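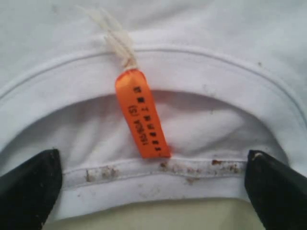 The size is still easy to read: 150/80A (S).

I have started the year with the white T-shirts. My mother always began with the windows, but it is cold in Flelenside and I prefer a job that I can do at a table.

White cotton is difficult for me. I buy it every July, when the shops have it cheap, and by winter I don't want to look at it anymore. Before I fold a shirt now, I look at the collar first. Lint likes to stay along the stitching inside the neck, and I never noticed this until my neighbor Kenza Alaoui showed me one of my own shirts near the window. I was a little ashamed. Now I keep an old soft toothbrush in the drawer, and I brush along the seam, always in one direction.

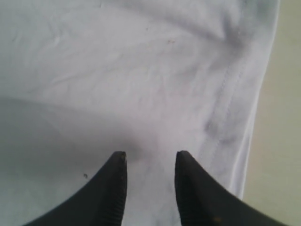 After the collar I pass my open hand over the cloth, from the middle to the sides. I don't iron T-shirts. I know that many people do, and Kenza irons even her kitchen towels, but for thin cotton the hand is enough for me. If the hem is twisted, I pull it gently at both ends and wait a moment before I let go.

Then I must decide which side goes down. I used to put the print on the outside, because it looked nice in the drawer – but the prints became rough very fast.
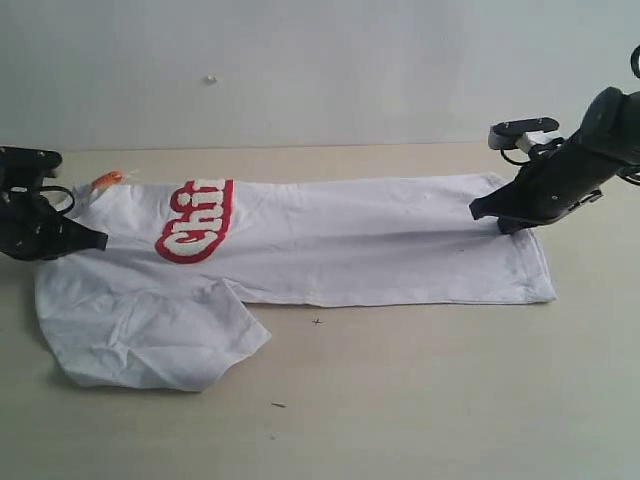
Now I fold so that the print is inside. First one long side goes to the middle, with its sleeve turned back, and then the other. It should become a strip of the same width from top to bottom. Mine is often wider at the hem, and then I open it and begin again.
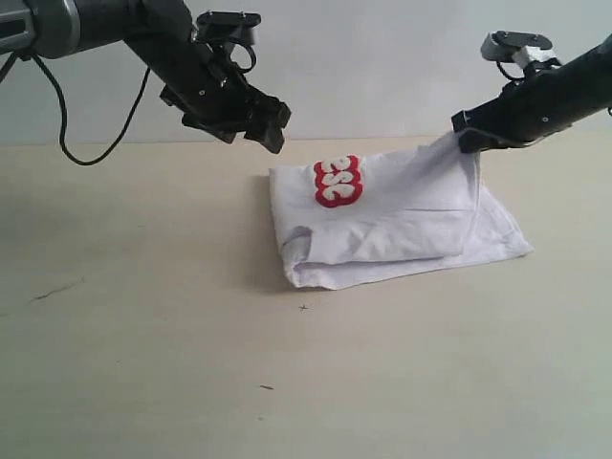 The last folds are the ones I do too quickly. I make the strip shorter from the hem, and the cloth wants to slide away under my fingers. It helps to take only one corner and lift it a little, as with the white shirt in the last photo, so the fabric is tight before it goes down again. When I pull from the middle, I get a thick roll on one side and the bundle does not stand in the drawer.

My drawer is 40 centimeters wide, and I would like to have all the white shirts in one row. For the moment there are also socks in it. Next I will do the pillowcases, and I am still looking for a good way to fold the fitted sheet, so if you have one, please write it in the comments.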